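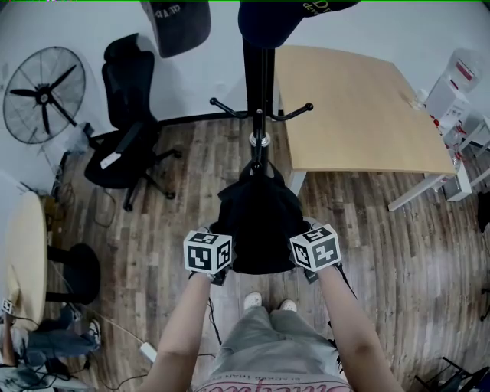

Home Posts Walks Archive Contact

4 min read

So I finally did the old drove road out to Sodholm, after two years of saying I would! It's 18 miles if you go the long way round by the reservoir (I did, I'm stubborn) and you need to be off by seven if you want the Wednesday bus back.

The first bit is all farm tracks and gates. Then you hit the milestone, dated 1807, and after that it's just grass and sky and the odd cross sheep. I ate my sandwiches far too early, as usual, and was starving by the top.

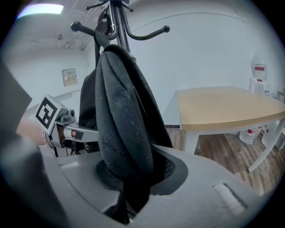 Is the path hard to follow past the milestone? Mostly it's fine, but keep the wall on your left until the second stile, or you'll end up in the bog like I did.

The tearoom in Sodholm shuts at four in October, so don't dawdle. The 663 leaves from outside the church and takes 90 minutes to get home, and I slept through most of it.

Recent posts
Wet feet at Kevus Bridge
My flapjack recipe, again
Bultetti boots after one winter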